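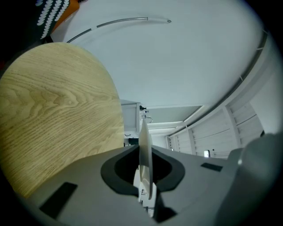
Plurer Reference Desk, standards editor

The Grudville Practice is a set of working rules for hand-held grippers used to record household tasks for robot training. It was issued by Misodard in June 2018 as document 2114. The rules cover finger mounts, grip pads and the rooms where recording is done. Fingers may be of any material but must be seated fully in the mount before a session starts.

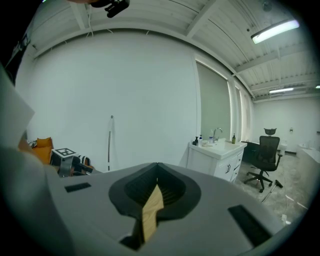

A finger that is chipped or bent must be replaced. Floors should be kept free of cables and tools, and each session is limited to 16 minutes. Lo Presti, a supplier of training data, adopted the rules the next January. Section 100 deals with storage.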